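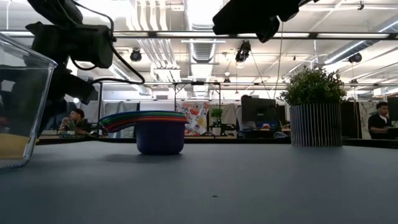

*Upstairs in the office at Javdale, Wadstead.*

The Javdale open day starts at 10, or when the man with the car park cones says it does. I queued with 200 other people to see how porridge oats get into a box, and I'd do it again.

The mill itself is loud, warm and smells like a clean horse. One roller dates from the firm's early days and is now kept behind a rope, where it got more photographs than the ones doing the work. Our guide told us the line fills 3000 boxes a shift. She had to shout it twice.

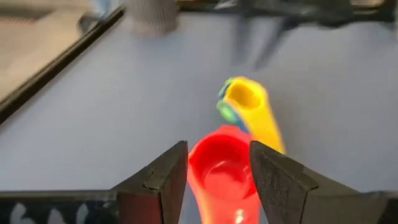

*Red cup, yellow cup.*

After the mill you get a talk on portion sizes. A proper serving of porridge is apparently far smaller than mine, and I took this badly. The slides lasted 20 minutes and the free flapjack lasted one.
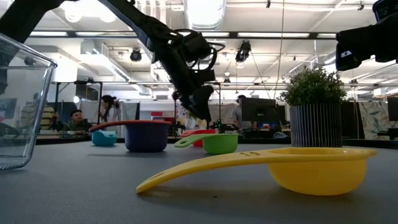 ## The shop

You leave through the shop, of course. Oats cost the same as in my local supermarket, but come in a cloth bag, so I bought two. The tea towels had sold out by noon.

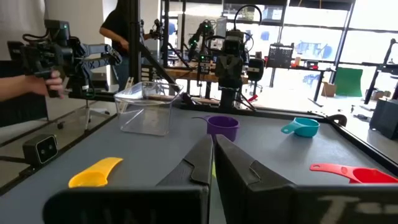
A woman in the till queue reckoned the tour was better when they let you taste the oats straight off the roller, and that the flapjack used to be bigger. Parking is £3, cash only.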